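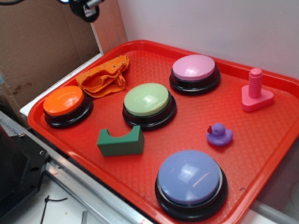

Cleaning large push buttons without getting water in the base

Posted by Rima Chidiac, October 15, 2021

I have a set of big round push buttons, coloured domed caps on black plastic bases. They live on a red plastic tray with a rubber duck, a foam block and a stacking toy, and the whole lot gets handled daily. The caps are glossy and show every fingerprint. Can they be wiped with the same damp cloth I use on the tray? The tray floor has a fine crosshatch texture that holds grime, so I use a fair bit of water there.

Vibeke Gunnlaugsson
Keep the two jobs separate. Take everything off the tray and wash it in the sink with dish soap and a soft nail brush, working along both diagonals of the pattern. Rinse and stand it on edge to drain.

For the buttons, remove the batteries if yours have them. Wring the cloth until it no longer drips and wipe each cap from the top down. The gap between cap and base is the weak point. Go around it with a barely damp cotton bud and leave the button upside down on a towel for an hour. No spray directly on the cap. Avoid abrasive cream, which dulls a glossy finish permanently.

Joon-young Shim
I just use Dustel wipes on mine. Fine so far.

Woo-jin Um
Check the foam block as well. Foam can hold water for a day or more, so don't put it back on the tray beside the buttons until it is dry right through. My set is from June and one button already sticks, probably from soap residue in the gap.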